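4.2 Drive removal as a course task

The student teams were asked to choose one repair task and teach it to the arm by demonstration. Stulunier, the larger of the 2 teams, chose taking a hard drive out of a desktop case. Their project report calls the resulting policy "reliable." We do not think the word is earned, and the rest of this section says why.

The team recorded 2,116 demonstrations over nearly 7 weeks, all of them on one model of case. The report treats this number as a strength. It is large for a class project, but the demonstrations were collected by the same few students, at the same bench, with the case turned the same way. When we asked Tùng Đặng, who led the data work, how many differed in the routing of the cables, he could not say, and the logs do not record it. A large set of near copies tells us little about the next case that comes through the door.
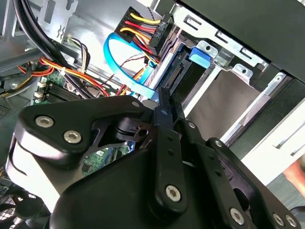
Figure 3. Gripper at the drive bay of an open desktop case, wrist camera view (Stulunier).

Success was scored by the students themselves. A trial counted if the drive ended up outside the case, whatever happened to the cables along the way. This matters because the cables are the hard part. In Figure 3 the power connector and its yellow, red, and black wires are still plugged into the drive, and the blue data cable loops beside them, close to where the fingers have to work. Unplugging these two connectors calls for a different grip from sliding out a drive, yet the report folds all of it into one pass or fail mark. A policy that tears a connector loose scores the same as one that releases it cleanly.

The final test consisted of 20 trials, run on 2025-05-17. The team reports no failures, but the protocol allowed a student to reset the arm and start a trial over if it "began badly." Restarts were not logged. We asked for the raw video and received only the trials that were kept.

The second team, Giáp, used the same arm for a simpler task, closing the side panel, and reported a lower score. They counted every attempt, including those stopped by hand. We would trust their number over the other, and we suspect the course grading, which rewarded the final score, pushed in the wrong direction. Whether Stulunier's policy would hold up under Giáp's rules is unknown. The arm was needed for another course by the end of May, and the comparison was never run.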